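Ticket 234 -- gripper drops out mid-task
Opened 21/11/2018 by Teresa Seixas
Status: open

Fault came back on run 22, table clearing. Fingers go wide over the bin, then the width reading sticks at 121 and the log stops for 30 seconds. Love that we can finally repeat it!

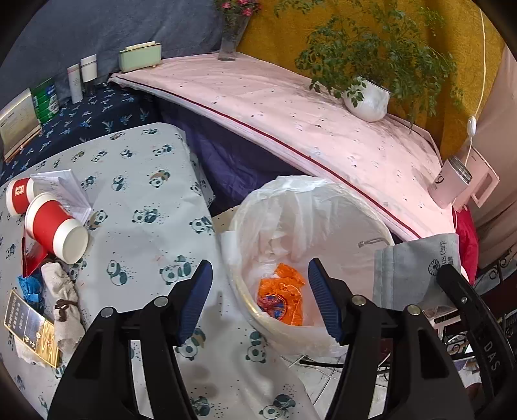
Grulldale Handling Team

Swapped the Joly cable, same result. Pads and pivot pins look fine to me. Next up is the Serkine encoder board -- my money's on a bad connector. Please don't reflash before I've pulled the logs.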